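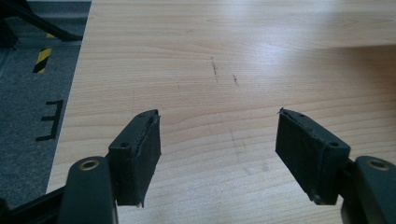
Gripper fingers with black textured pads over one of the club tables.

Call for participants: Firnholm Robotics Club, hand-held gripper project

The Firnholm Robotics Club is looking for students to join the gripper project for the coming term. Applications are open through the end of December.

What you will do

Participants use hand-held grippers to record everyday table tasks: picking up, stacking, sorting, putting away. The recordings are used to train the club's arm, Plelex, for the Trotow student competition. Last term's group recorded 1,829 usable runs. You will also label your own runs and help with upkeep of the grippers - replacing finger pads, tightening screws, checking that both fingers close evenly.

Time

Sessions last 2 hours and start at 4:30 p.m. in the Haruna Building, ground floor. Each participant is asked to complete 30 sessions over the term. Missed sessions can be made up by arrangement. There is a short break halfway through, and no one records for more than 60 minutes without one.

Who can apply

Any enrolled student, any major. No programming is needed for recording. If you do write Python, say so in your application - the labeling scripts need work. You should be able to hold a light tool in one hand for several minutes at a time. Left-handed applicants are welcome.

Credit

Students in the Introduction to Automation class may count the project as their lab requirement. Ask Funmilayo Uzor for the form before your first session.

How to apply

Send a short note with your name, major, year and free afternoons to Heikki Kallio, project lead, or leave it in the club mailbox outside the lab. New participants attend one training session before they start recording.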